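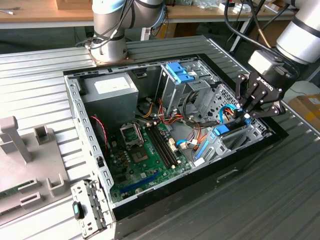
Wanting Dong asks that the blue cable be eased off by its plug and never pulled by the lead, even when the drive bay is hard to get at.

Manuals > Mekport tower > 4 Drive removal

1. Lay the tower on its side, open side up.
2. Move the power leads clear of the drive cage.
3. Press the blue latch and slide the drive out.

CAUTION: Keep fingers and tools away from the open processor socket.
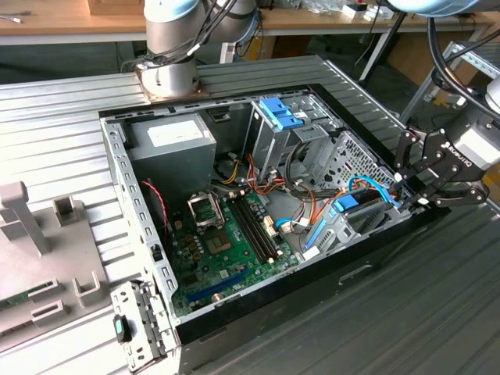
Fig. 11 Tower on its side, power supply at upper left

4. Store the side panel flat, grey face down.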